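Tissue box cover

A tissue box cover is a rigid or soft outer case placed over, or used in place of, the cardboard carton in which paper tissues are sold. It holds the tissues, hides the carton and leaves an opening in the top for the next sheet. Since the carton already holds the tissues and has an opening in the top, the cover is usually classed as a decorative object. Its owners tend to class it as a necessity.

Covers are found in homes, hotel bedrooms, waiting rooms, cars and the back seats of taxis. They are seldom bought by the person who ends up with one.

Contents
Names
Origins
Shape and size
Materials
Lids and openings
Use in the home
Care
Criticism
See also

Names

In British usage the object is called a tissue box cover, a tissue box holder or simply a tissue box, the last of these being also the name of the thing inside it. Shops list the same article under all three names, sometimes on the same shelf. Strictly, a cover has no bottom and drops over the carton, while a holder has a base and must be opened to be filled. The distinction is observed by makers and by very few others.

"Tissue cosy" is used for knitted and quilted kinds, by analogy with the tea cosy. Unlike tea, tissues do not go cold.

Origins

Paper tissues came into general household use in the first half of the twentieth century, and something to put over them followed soon after. Early cartons were plain and carried the maker's name in large letters, which was thought unsuitable for a dressing table. Covers in painted tin and padded satin were sold to match hairbrush sets and hand mirrors.

The writer Agathe Carré, in her short history of bedroom furnishings, calls the cover "a hat for a thing that was already wearing a hat". She also notes that printed cartons with flowers and seashells, brought in by tissue makers to make covers unnecessary, were soon being covered as well.

Shape and size

Two shapes are common. The flat rectangular cover fits the ordinary family carton and lies low on a table or shelf. The upright cube fits the smaller carton and takes up less room, at the cost of being knocked over more often.

Cartons have never been made to one agreed size. A cover bought for one brand may be too tight for another, or so loose that the whole carton lifts out with the tissue. The second fault is often put right with a folded newspaper underneath. Covers described as "universal" are generous in every direction and rattle.

Materials

Almost anything that can be made into a box has been made into a tissue box cover. Wood, leather, tin, acrylic, marble, felt and crochet are all met with, and covers in shell and mirror mosaic are a fixture of seaside gift shops.

Rattan and other woven plant materials are popular because they are light, cheap to send and go with most furniture, or at least pick no quarrels with it. The weave hides dust, which may be counted for or against it. Loose ends can snag on knitwear, and a cover that has been sat on will remember the fact.

Woven tissue boxes on a table; both have a lid with a slot in it. 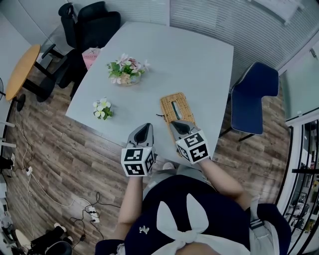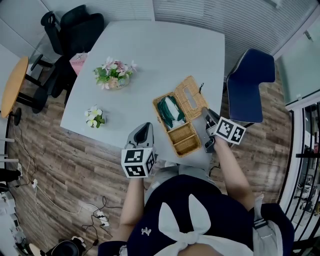 Lids and openings

The opening is the only working part of a cover and the part most often got wrong. If it is too narrow, the tissue tears and the user is left holding a corner. If it is too wide, the next sheet slides back inside and has to be fetched with two fingers. An oval slot is the traditional answer, and rectangular slots are also common. Round holes are mainly found on cubes.

Tissues are folded into one another so that each pulls up the one behind it. This works well in the carton, where the slit is lined with thin plastic film that grips the sheet. Many covers set the carton too low, so that the sheet has to pass through two openings in turn. The usual advice is to raise the carton until it touches the underside of the lid. The usual practice is to tug.

Hinged lids came in with the fashion for larger boxes with divided insides, in which tissues share their quarters with remote controls, pens and reading glasses. The Wolside pattern, named after the furniture shop that first sold it, has 4 compartments. Owners report that the remote control is seldom in any of them.

Use in the home

The cover has a settled place in many living rooms, generally on the low table in front of the sofa, where it can be offered to guests without anyone getting up. In some households it matches the tray, the coasters and the waste bin. Sets of this kind are given as wedding presents and may stay in their wrapping for years, having been judged too good to use.

Hotels adopted the cover early, partly because it makes a half-empty carton look the same as a full one. The Oltano chain at one time fixed its covers to the bathroom wall with 2 screws. Guests took the tissues instead.

In cars, the cover is strapped to a sun visor or laid along the rear shelf. The Benkirane visor holder, a flat sleeve of stitched cloth, takes 60 sheets and releases most of them on the first sharp bend.

Care

Hard covers are wiped with a damp cloth. Woven covers are best brushed with a soft, dry brush and kept away from radiators, which make them brittle, and from bathrooms, which do the opposite. Crocheted covers may be washed by hand and dried flat over a carton of the right size, provided that one can be found.

Criticism

Objections to the cover are old and have had little effect on sales. The homeware magazine Plestura once put it at number 7 in a list of objects a tidy house could do without, between the toast rack and the second toast rack. Readers wrote in to defend the toast rack.

A more practical complaint is that a cover hides how many tissues are left, a matter of some interest to anyone with a cold. Clear acrylic covers were brought out to meet this point. They show the carton perfectly.

See also

Antimacassar
Doily
Napkin ring
Tea cosy
Toilet roll cover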